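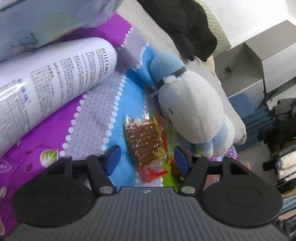 Turcotte promises 2768 homes at Selport, again

2026-05-04
By Annick Nguyen

Housebuilder Turcotte says it will start work at Selport in November, with 2768 homes planned on the old Lellico land. The figure was 2000 when the scheme was first shown to residents, and the road layout has not changed since.

Site director Girish Rana said the extra homes would fit "comfortably". He did not say where. Two start dates have already gone by.

Yvette Dufour, who lives next to the site, wants to see the drainage plans before she believes any of it. "We get a new brochure every time — never a digger," she said.

Turcotte has yet to name a builder for the school.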